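Betreff: Re: [Regenwasser] Zisterne oder Fässer für die Gartenanlage?
Von: Baldur Bach
Datum: 2023-05-14

Hallo Khalil, hallo Liste,

Khalil Khalaf schrieb:
> Wir haben auf der Parzelle bisher zwei Fässer am Fallrohr und
> überlegen, ob sich eine Zisterne mit 3000 Litern lohnt. Im Sommer
> sind die Fässer ständig leer. Wie macht ihr das, und was kostet
> der Spaß mit Pumpe?

bei uns liegt seit September eine Zisterne dieser Größe im Boden. Bezahlt haben wir 2292 Euro mit Filter und Pumpe, davon 1177 Euro für den Behälter allein. Den Aushub haben Mio Yagi und ich selbst gemacht, das war an zwei Wochenenden erledigt. Der Boden ist hier allerdings sandig, bei Lehm würde ich einen Minibagger mieten.

Für kleine Dachflächen würde ich bei Fässern bleiben. Unser Laubendach hat 20 Quadratmeter, das reicht nur, weil das Dach vom Nachbarn mit angeschlossen ist. Rechne also zuerst den Ertrag aus und kauf dann erst den Behälter.

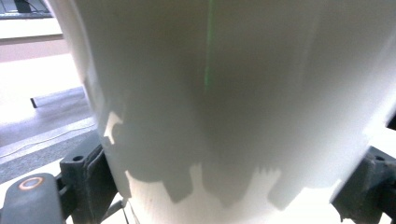
Weiße Außenwand, nach oben leicht ausgestellt

Noch etwas zu den Fässern: Helle Behälter lassen je nach Wandstärke Licht durch, dann wachsen Algen. Ein dichter Deckel und ein Platz im Schatten helfen. Den Ablaufhahn setzt man besser ein paar Zentimeter über den Boden – sonst zieht man den ganzen Schlamm in die Kanne.

Zur Pumpe kann Rawiri mehr sagen, er hat seine schon einmal getauscht. Den Filterkorb leere ich im Herbst jede Woche, sonst alle paar Monate.

Gruß
Baldur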